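4.2 Moving existing holdings into a retirement account

Section 3 looked at new cash contributions. We turn now to a different choice open to the same savers: whether to move shares they already own into a personal pension, and in what order to do it. Most plans in our sample did not accept shares directly. The saver sold, waited for the sale to settle, moved the cash, and bought again inside the pension. Each step has a cost, and the costs fall on different days.

We used account records from two providers, Lonetti and Merkard. Both let customers hold a general account and a pension under one login. Lonetti charges a flat dealing fee for each trade. Merkard charges a percentage of the trade with a minimum. Neither charges for moving cash between a customer's own accounts. The sample covers 3,000 transfers by customers who had held the general account for at least 2 years. We dropped transfers in which the customer bought something different on the pension side, as we could not separate the wish to move from the wish to switch.

The main cost for small transfers was the dealing fee. A customer who moved one holding paid it twice, once to sell and once to buy. A customer who moved six small holdings paid it twelve times. Under Lonetti's flat fee this was enough to cancel the first year of tax benefit for many of the smallest transfers. Under Merkard's fee the result was similar, as the minimum applied to nearly all trades of that size. For larger transfers the fee hardly mattered, and the gap between buying and selling prices became the larger item.

Time out of the market was harder to price. The usual gap between the sale and the repurchase was short, but a small group of customers left the cash sitting in the pension for months. We wrote to 100 of them and 40 replied. The most common answer was that they believed the repurchase was automatic. Others said they had meant to buy back and forgot. A few had chosen to wait for a lower price. The letters went out in May, after the busiest part of the year for both providers, so the replies may lean toward people who deal with their accounts outside the rush.

The confusion over the repurchase appears to come from the forms. Lonetti shows the sale and the transfer on one screen and the purchase on another. Merkard puts all three steps on one screen but leaves the purchase box empty. Agyeman's earlier work on the Rowlands workplace plan found the same pattern with a paper form — members who had to turn the page were less likely to finish. Our figures do not let us test the screen design directly, and we make no claim about how much of the delay it explains.

Tax on the sale is a separate matter. A sale in the general account counts as a disposal even when the same shares are bought back inside the pension soon after. Customers with large gains sometimes split the transfer across two tax years. We found this mainly among those who used an adviser. Customers without one tended to move everything at once, including those for whom splitting would have saved money.
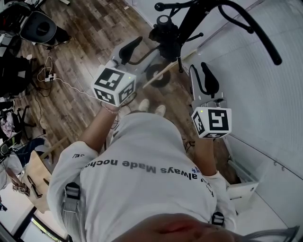
Figure 3. Overhead view of a person in a white long-sleeved sweatshirt holding two hand-held grippers.

We also compared customers who moved whole holdings with those who moved part of one. Partial movers had more trades over the period and higher total fees, but they were also less likely to leave cash idle. Jenkins suggests that people who act in stages look at their accounts more often. The records show more frequent logins in this group, though the logins could follow from the trades as easily as cause them.

Two limits should be noted. First, the sample has no customers who moved to a different provider, where exit fees and longer delays would apply. Second, Bikia, the platform that handles settlement for both providers, changed its reporting format during the period, and some purchase times are recorded only to the day. We treated these as made at the close of trading. Using the opening time instead changed the cost estimates slightly and left the ranking of the fee types as it was.

Section 4.3 applies the same method to funds, where there is no dealing fee at Merkard and the repurchase price is not known at the time of the order.

Contact: Wyn Jenkins or Wumpini Agyeman, corresponding authors | Copyright the authors | Back to top
2 comments | 40 shares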